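Sorting challenge notebook, Cisneros robotics club
21 October 2021, bench 2

Cubes are out, black square is down, and we finally got to run the arm with the new open-gripper start pose (Heriberto's idea, and I like it a lot!). Red, green and yellow today, spread wide so the fingers have room to come down.

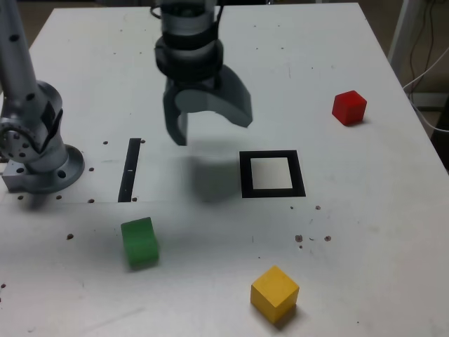

What we tried

Nathalie drove and I typed. Goal is the same as the Prondum rules sheet: pick up each cube, set it inside the square, let go without dragging it over the line. We started with yellow because it was sitting at an angle, and I wanted to know if Berenice's wrist rotation code would cope. It did on 9 tries, then it began clipping the corner, so I want to look at the angle rounding before we blame the gripper.

Travel height is now 835 in the config file (was way too low, sorry Ezequiel, that was me). Run log is 2173 if anybody wants to replay it.

To do

Re-teach the drop point, it has crept toward the arm side again.
Try green first next time, it's the closest to the long black strip and I keep getting nervous on the approach.
Ask Taras if the November round at Gullurlow uses the same size square. If it's smaller we need to slow the release way down.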